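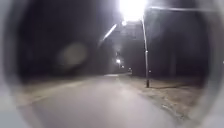
The Fenlow people say that their patrol robot needs only one evening to learn a new route. In our case it needed 2, and I think this is still a fair result for a machine of this price class.

I must explain how I came to it. My friend Quang Hà works for Trương, the firm which rents these robots in Jasville, and he offered me a trial month for the park where our association pays for night security. The service costs 2,000 for the month. In this price you get the robot, the charging box and a person who answers the telephone until late. You do not get the insurance, so please read the contract slowly, as I did not.

What I like most is the quiet. It rolls at walking speed and I have never been woken by it, although my bedroom window looks to the park. The night camera is good enough for me on the lit parts of a path. Under a strong street lamp the picture becomes too white, and between two lamps it becomes quite dark, so I would not trust it to recognise a face there. I wrote this to Fenlow and they answered that a new setting for the exposure will come in June.

The battery is the weak point. After 200 minutes it wants to go home, and charging to the full takes much longer than I expected. Nghĩa Ung, who had the same model in Ostau, told me he divides the night in two shifts with a long pause, and now I do it also.

The app is plain and easy, but it sends too many messages. On the first Friday I received 30 of them before breakfast, nearly all about leaves. You can switch them off under "Small obstacles", at the very end of the menu.

I have asked Quang for one more month.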